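### 3.2 Serving surfaces and fruit

Sorting was done on a gray speckled tabletop made of two panels, with a plain curtain behind it. Citrus was kept on a white tray with rounded corners and a bear face printed in gray outline.
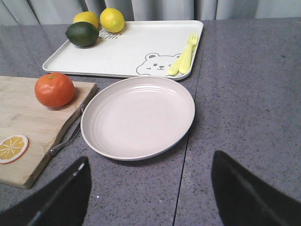 Of the 141 placements coded by Ackah, 97 involved fruit and 30 involved utensils. The other 14 were left out - the coding sheets for them were incomplete. Lemons and limes were treated as one group, following the Cabrera scheme. Orange fruit was coded separately, and its position was noted relative to the rim of the plate. 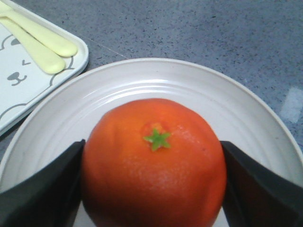

A placement was scored as complete once the fruit had stayed still for the full interval. The tray position was noted in April and used for all later sessions at Erkemby.
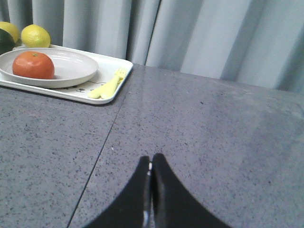
**Figure 3.** White tray on the speckled surface, with the panel seam running from near its corner.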